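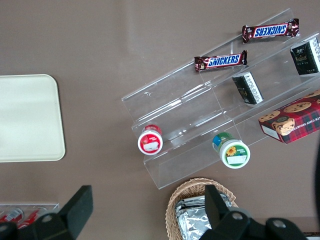 Ticket opened by Shahnaz Talukder, Flamdale Books. Problem: the series page for the Kunano mysteries lists the novels in the wrong order. Book 4 shows first, and book 2 is missing. Customers are buying the new one without knowing it follows on from the others. The front counter copies are fine. We shelve them by hand on a stepped stand, the same kind of clear acrylic one that has the Snickers bar on its top level, and the order there is correct. Only the website is wrong.

Reply, Prasanna Chowdhury, catalog support: Which edition of book 2 do you stock, the Majumder hardcover or the later paperback?

Shahnaz: Paperback. The hardcover went out of print in January.

Prasanna: Found part of it. The paperback record has the series name typed as "Kunano Mystery," singular. The page matches on the exact name, so the book drops out. Corrected. Please reload.

Shahnaz: Book 2 is back. Order is still wrong. Book 4 is first.

Prasanna: The page was sorting by date added. Changed to series number. I also checked the Sunerari thrillers, same publisher, and 70 records there had no series number at all. Filled in from the title pages list.

Shahnaz: Kunano looks right now. Sunerari has the short story collection as book 1. It isn't part of the series.

Prasanna: Removed the number from the collection. It will show under "Related" after the overnight index run.

Status: waiting on index. Last update 1999-08-10.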